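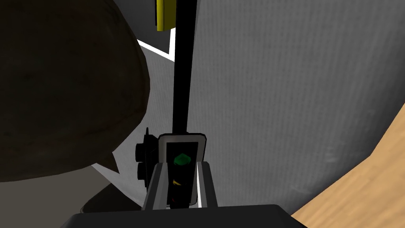
Sturine simulation and control software
Progress report to Zullilik, second reporting period
Feb 19, 2023

1. Status

Work on the wrist-view simulator and the grasp planner is on schedule. The perception package is behind schedule by 2 weeks. No change to the budget is requested.

2. Simulator

The renderer now produces wrist camera views from the same scene file the planner reads. In the previous period the two used separate files, and object poses drifted apart whenever a scene was edited by hand. The conversion script has been removed from the repository.

The gripper model is drawn in every wrist view, including the housing and both side rails. Earlier builds left it out to save time, and the segmentation network then labeled parts of the real gripper as objects to be picked. Close views in which one large object fills much of the image are now generated on purpose. They were missing from the first training set and account for most of the failures reported by Zedside.

Surface textures are still simple. Large dark objects render with a matte finish and little shading detail, so their edges are hard to separate from shadow on the floor. We plan to add a second light source and vary its position per scene. Contact between the fingers and soft objects is not modeled. Soft objects are treated as rigid bodies with a reduced friction value.

3. Perception

Segmentation was retrained on rendered views only. The test suite contains 30 scenes, of which 16 include an object within the near limit of the depth model. All scenes without a near object pass. Of the near-object scenes, 9 pass at the agreed threshold.

The remaining failures share one cause. When a near object covers most of one side of the view, the depth estimate for the surface behind it is pulled forward, and the planner reports a collision that does not exist. A mask for the near object is now passed to the depth stage as an extra input. The code is merged but the network has not been retrained with it, and the figures above do not include any effect from it.

Small items close to or between the fingers are a separate problem. They cover few pixels and are sometimes merged with the gripper mask. Raising the render resolution helps but increases training time beyond what the present machine can handle.

4. Planning and control

The planner now checks the full gripper outline against nearby objects instead of a single bounding box. This allows approaches through narrow gaps that were rejected before. Planning time has gone up, mainly in cluttered scenes, and caching of the distance field is in progress.

The wrist controller was ported to the Sutanto message format. Replay of recorded commands gives the same joint path in both formats. The old format will be kept until Zedside has moved its logging tools.

5. Open items

Retrain depth with the near-object mask and repeat the full test suite.
Finish distance field caching.
Agree with Zedside on a log schema for rejected grasps.
Decide whether contact with soft objects is in scope for the June delivery. We need an answer from Zullilik before work on the contact model can be scheduled.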